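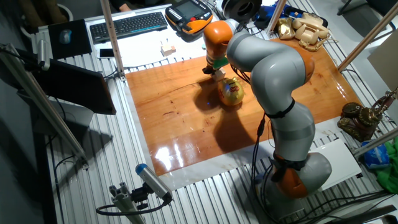
A telephone with a dial deserves a place on a table where people work, a customer wrote to us in August, and she asked whether ours spend their days behind glass. They do not. At Clomel, the cream rotary telephone and the bronze one with the tall cradle share a table with a keyboard and a mouse pad. Both are part of the company's own collection and are not for sale.

About Clomel

Clomel is an independent supplier and restorer of desk and table goods. The company works from the Schnyder Building in Dunia, where the showroom, the finishing room and the packing room are on one floor. We serve private households, offices, hotels, schools and theater companies.

The company began as a repair counter for old telephones. Customers who brought in a telephone often asked where they might find a suitable table or board to set it on, and the finishing side of the business grew from those requests. Today the two departments are of equal size, and most orders pass through both.

What We Do

Telephones. We clean, repair and resell rotary and decorative desk telephones. Dials are taken apart, cleaned and timed. Coiled cords are washed and, where the insulation has failed, replaced with new cord in the nearest available color. Metal housings are cleaned by hand, and we do not polish bronze back to a bright finish unless the owner asks for this in writing. Telephones may be ordered in working condition or for display only. The condition is stated on the tag and again on the invoice.

Boards and tabletops. The Saris range consists of lacquered wooden boards intended to be laid over an existing table or bench. Saris boards are available in three sizes and may be ordered with a matte or gloss surface. Knots and darker lines in the grain are accepted as part of the material and do not count as defects. Open cracks, lifted grain and trapped dust do, and a board with any of these is returned to the finishing room.

Small goods. We stock plain wooden cubes and blocks, desk pads, and a limited choice of seasonal items, including chocolate eggs in foil. Seasonal items are sold only from the showroom and are not shipped during the summer.

Care and Wear

Customers frequently ask how a gloss board will look after a year of daily use. It will show marks. Reflections from ceiling lights make light scuffs easy to see on a gloss surface, and customers who place a board directly under strong lighting may prefer matte. Light scuffing can usually be reduced with a soft cloth and the wax supplied with the board. Deeper marks require refinishing, which takes ten working days from the date the board reaches us.

Boards should be lifted when moved. Telephones with metal feet should stand on felt pads, and three pads are included with every telephone sold. Food may be set on a cured board. Hot dishes may not.

Our Staff

Clomel employs 36 people. Eight work in telephone repair, and the remainder are divided among finishing, packing, the showroom and the office. New employees in the finishing room spend their first weeks on sample boards before they are assigned to customer orders. Employees in telephone repair keep a written record of every part removed or replaced, and a copy of that record goes to the customer with the finished telephone.

Packing and Delivery

Each order is checked against its tag, wrapped and boxed by the same employee, whose initials appear on the packing slip. Handsets are wrapped separately from the base. Boards travel flat between two protective sheets with corner guards, and we ask that the guards be kept until the board has been inspected. Damage should be reported within eight days of delivery. More than half of our orders are collected in person, and a loading space is reserved for this purpose at the rear entrance of the Schnyder Building.

Visits and Appraisals

The showroom is open to the public without an appointment. Groups of up to ten may arrange a tour of the finishing room by contacting the office in advance. Closed shoes are required, and children must be accompanied by an adult.

Written appraisals of telephones are available for insurance purposes. Owners should bring the complete telephone, including the cord and any loose parts, along with receipts or earlier repair papers if these exist. We do not give appraisals from photographs or over the phone.

Questions about orders, refinishing or spare parts may be sent to the Clomel office in Dunia. Please include the number printed on the tag.

Page last reviewed 17 September 2024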